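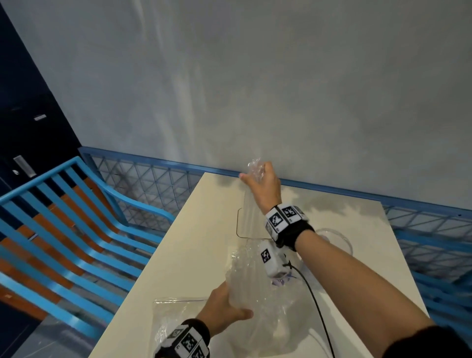
Ploseo Clear Bags and Tube Sleeves

4 min read

Ploseo clear bags are general-purpose film bags for light, dry goods that are sorted and repacked by hand. They are supplied by Bamville in one film grade and several sizes. The tube sleeves are cut from the same film and are used to hold long, narrow pieces in a bundle inside a larger bag. Page revised 29 December 2019.

Film

The film is a clear polyethylene with no tint and no print. It is soft enough to gather in one hand and keeps its creases after folding. Under overhead light the creases reflect and the bag looks milky in places, so clarity should be judged with the film pulled flat against a dark surface. Printed stock is quoted separately by Byun and is not covered on this page.

The bottom edge is a straight heat seal. Side folds are not sealed on the sleeve sizes. Bags in the large size are wide enough to take mixed contents, including rigid pieces with rounded ends. Pieces with cut wire ends or sharp corners should be sleeved first or packed in a rigid container.

Sizes

The large bag has a flat width of 300 mm. Length is ordered in steps and is measured from the bottom seal to the open edge, not to the closure. Sleeves are listed by flat width as well. To convert to the diameter of a bundle, take two thirds of the flat width and round down. Working figures for each sleeve are on the Wurkar size card, which ships with the first order and can be requested again at no charge. 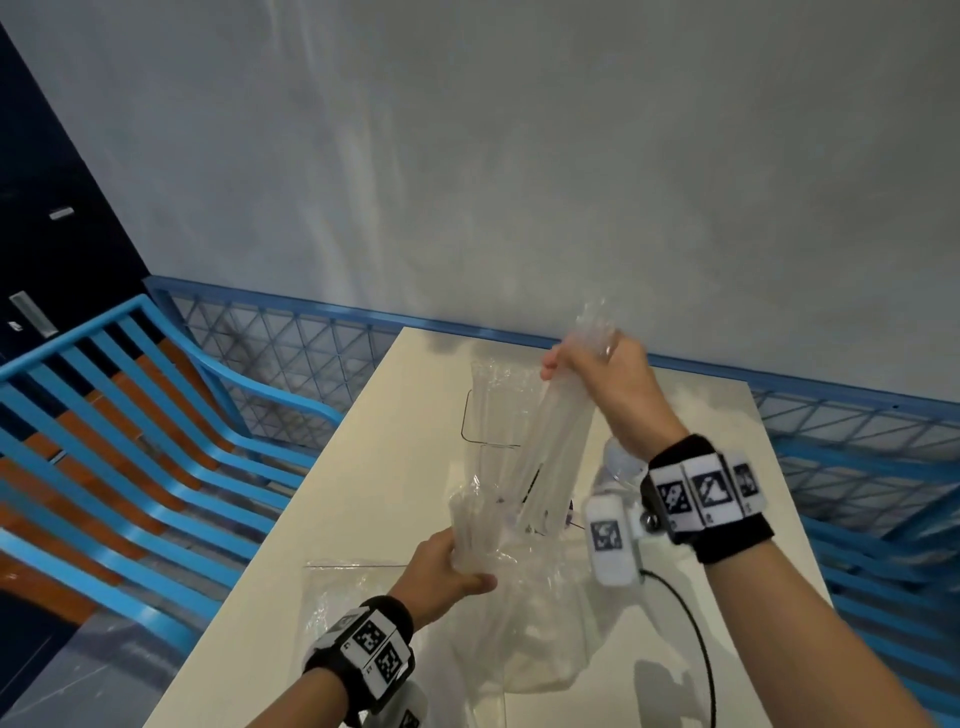 Large clear bag with transparent contents; tube-like sleeve held by its top at right, hanging diagonally.

Loading

Loading is done on a flat, smooth table. A pale top is acceptable for most work but makes clear film and clear parts hard to see at the edges. Where small clear pieces are being sorted, Bamville suggests a gray or dark mat under the bag.

Open the bag fully before loading and lay it with the sealed edge toward you. Hold the lower part with one hand and lift the open end with the other. Long pieces go in first, parallel to the sides. Short and rounded pieces fill the space beside them. Do not force a full sleeve into a bag from the corner — the seal is weakest where it meets the side fold.

Air should be pressed out from the bottom up. A bag closed with air in it will not stack, and the closure may open under the weight of a second layer.

Sleeves are loaded by gathering the film down to the seal, setting the bundle in, and drawing the film up over it. One person can do this without a stand. For long runs Sun-ja Cheon at Bamville can advise on a loading tray, which is made to order.

Use with rigid containers

The bags are also used as liners and as loose inner packs. A square container with rounded corners accepts a bag that is larger than the container itself, with the surplus film left above the rim until the lid goes on. Fold the surplus inward before closing.
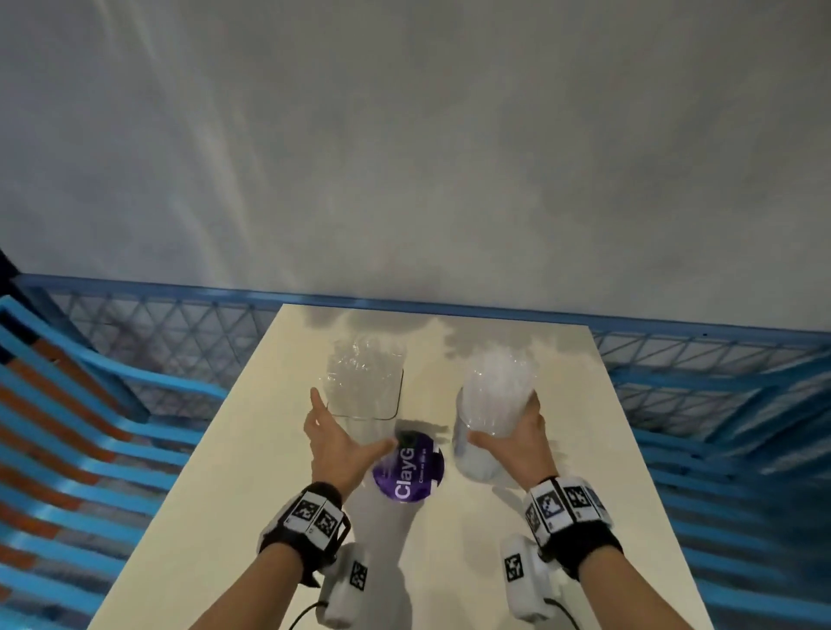
Straight-sided cylinders suit thin pieces of equal length, packed upright. Fill until the bundle supports itself and leave enough room below the rim for the lid to seat. If pieces lean when the container is moved, it is underfilled, and a collar of folded film along the wall will take up the slack. The bags are not matched to any one make of container or lid. Check the inside depth of your own container against the bag length before ordering.

For containers over 2,000 ml, use the large bag. Smaller containers can be lined with a sleeve slit along one fold.

Limits

The film is not rated for heat, oils or solvents. It is not a moisture barrier over long periods. It should not be used for liquids, with or without a closure. Static is normal on new film and fades with handling; an antistatic grade was trialed in September and has not been added to the range.

Keep bags away from babies and small children.

Storage and reuse

Store unused bags flat in the carton, away from direct sun. Used bags can be wiped with a damp cloth, dried open and folded again. Discard any bag with a whitened seal or a closure that no longer holds along its full length.

Ordering

Large bags are packed 2,000 to a carton. Sleeves are packed 3,000 to a carton. Part cartons are available for the large bag only. Nadja Widmer handles size queries and samples, and Joon-young Wi handles repeat orders. State the flat width and length in millimeters, and whether a closure is required.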